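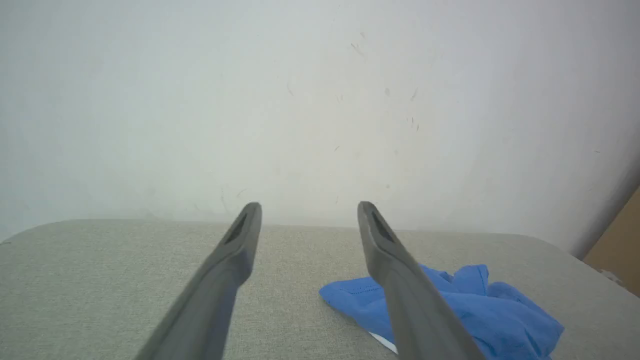
Jitard Classroom Gripper Kit, two-finger

The Jitard is a parallel two-finger gripper kit for school robotics clubs and student project teams. It mounts at the wrist of the Dakside teaching arm and is supplied with the wrist camera bracket, cabling and the printed course folder.

In the box
Gripper body with drive unit
Finger pair, charcoal gray, slotted near the tip
Spare finger pair
Wrist camera bracket and screws
Cable set, 2 lengths
Course folder, cloth handling unit

Course use
The cloth handling unit covers four sessions. Students teleoperate the arm to pick, lift and fold a single cloth, record each attempt with the wrist camera, and sort the recordings before training. Any plain cotton or microfiber cloth can be used. A padded or fabric-covered work surface is recommended — fingertips can then be driven slightly below cloth height without stalling the drive.

The unit follows the rules of the Saxena Cup, cloth category. Teams entering in October must submit recordings made on their own arm.

Compatibility
Dakside arm, all versions with the four-screw wrist plate. Titine control software is required for recording. Older Titine installations open the files but do not write them.

Maintenance
Wipe fingers with a damp cloth. Do not use solvents. Replace both fingers together — a worn finger paired with a new one will close off center.

Ordering
Part no. 3514. Schools and registered clubs may order on invoice. Spare fingers are sold in pairs only.

Page updated April 16, 2021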